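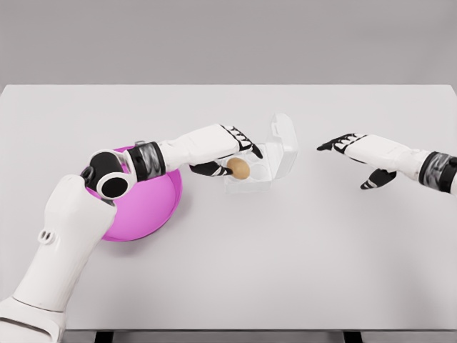

One egg, two hands, one carton. The egg test in simulation.

Ask Reda Ashour if a robot can put the groceries away yet and you get a long breath first. "Depends on the groceries," she says. "Cans, sure. Bread, mostly. Eggs, ask me in July."

Ashour runs the chores group at Stornus, a small shop that does nothing but kitchen jobs. Eggs are this season's headache. The group ran the task 300 times in simulation before lunch the day I called. 229 came out clean. The rest? Cracks, drops, one egg that went under the table.

"In the simulator a broken egg costs me nothing," she says. "In my kitchen it's on the floor and the dog is in it."

So why two arms for one egg? She laughs. The carton is the reason — a light plastic thing that slides away if you bump it. People steady it without thinking. "Teaching that took us longer then the egg did."

Her colleague Taha Mansour is less patient about it all. He came over from Murton, where he worked on shelf stocking, and he thinks shops will get there before homes do. "A store shelf is the same shelf tomorrow. Your fridge isnt." His guess for a real stockroom, small items only: 2 years. For the home he won't give a number.

Would either of them let one unpack their own shopping? Mansour says yes, if he can watch. Ashour says no. "I buy the good eggs," she says, and has to go, another batch is starting.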